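Plekstead Hall - stage and backline check before doors
August 11, 2024. Checked by Mitali Seneviratne. Headliner: Wurnon, support from Zikar.

1. Mains distribution, stage left. PASS. Sticker says tested in July. I tested it again, and the sticker was right this time.

2. Cable runs and ramps. FAIL, then fixed. Loose multicore across the drum riser steps. The crew told me it was taped. Two strips of gaffer is not taped.

3. Drum riser. PASS with comment. Brakes hold on all four wheels. Wurnon's drummer hits hard enough to walk it anyway, so chock it.

4. PA hang. PASS on paper. Damgaard supplied the load sheet, total 417 kg. I would like to see how they got that number before I believe it. Secondary safeties are in place on both sides.

5. Guitar amps. One Zikar head has a lifted ground. "It hums otherwise" - yes, and it stays off until the ground is back.

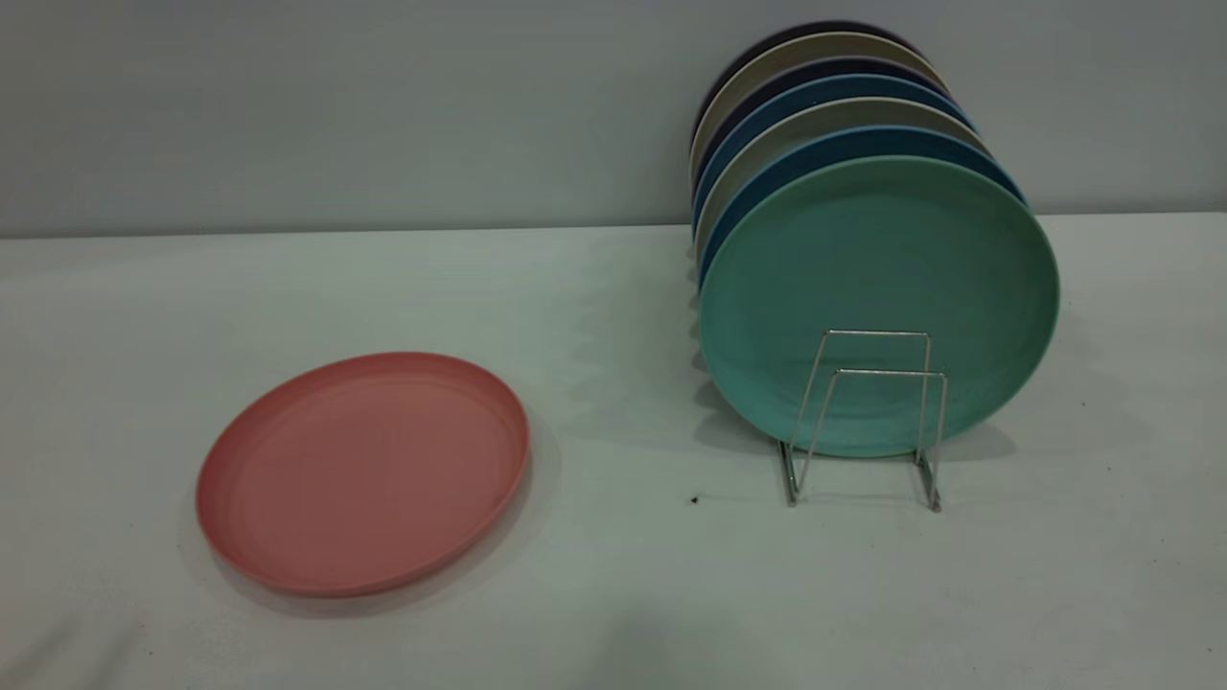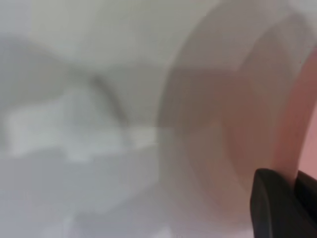
6. Pyro. NOT APPROVED. The rider calls it "light smoke only." The cases say something else. No paperwork, no show effects.

7. Front barrier. PASS. Feet locked, no gaps at the corners. Pit exit clear on the left, half blocked by merch boxes on the right. Moved while I stood there. Look again at doors.

8. Sound level. OPEN. The promoter promises the limiter is on. They promised that for the last metal night too. Meter goes at the desk from the first song.

9. Extinguishers. PASS. 5 on stage level, all in date.

Recheck items 5, 6 and 8 before Zikar go on. Signed copy to the production office.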